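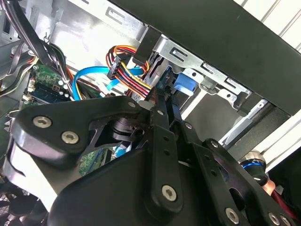

The Dollen gripper down inside an old office tower, next to the drive cage.

I have wanted a machine that would do my dull jobs ever since I first had dull jobs, so when the Dollen arm and gripper kit came up for review I said yes before I'd finished reading the email. My test was stripping old desktop computers for parts, the kind of work the repair shops over in Grukthorpe still do entirely by hand (and with a fair amount of grumbling!).

Setup took me almost 6 hours, most of it spent with the Mahlangu control software, which is friendly enough once you've found where it hides the speed settings. The gripper itself I liked right away. It's all black plates and linkages with good honest screws you can get a hex key onto, and it's slim enough to reach into a case with wires and cables running every which way.
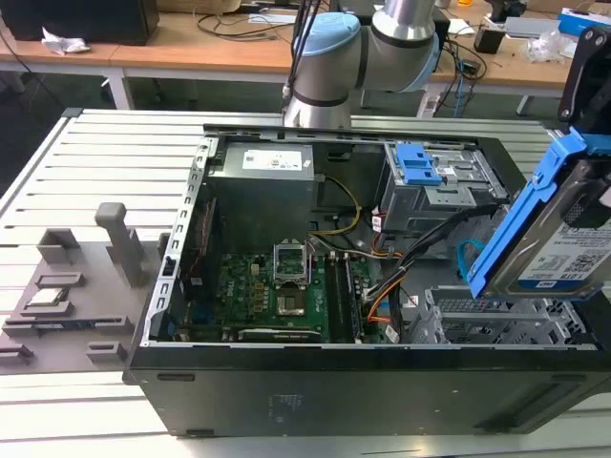 Hard drives in plastic caddies are its best trick, and over two evenings I asked it for a great many of them. It got 67 percent out without any help from me, which made me happier than I probably should admit. Cables are another story. A loose SATA cable drifting across its path will stop it cold, and memory modules I'd still pull myself, thank you.

So can it do shop-floor chores yet? One or two of them, slowly, with you standing close by with a cup of coffee. For laundry or dishes I'd keep waiting. I'm giving it four stars out of five, and I'd love to see softer fingertips in the next version, like the ones on the Skusumham kit I tried back in May.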